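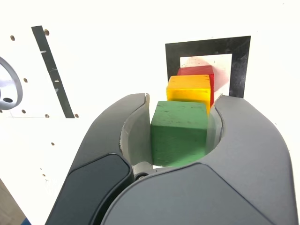

Chapter 6
Group Contracts and Room Blocks

A room block is a set of rooms held by a hotel for one group at an agreed rate. The contract states the rate, the release date and the attrition limit -- the share of rooms the group may drop without penalty.

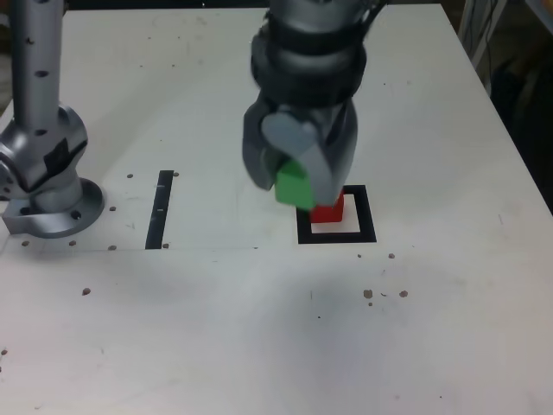
Section 6.2 works through a block of 220 rooms at the Gusstead, a hotel in Plomdale. Rooms not named on the rooming list by the release date return to general sale. Terms in bold are defined at the end of the chapter.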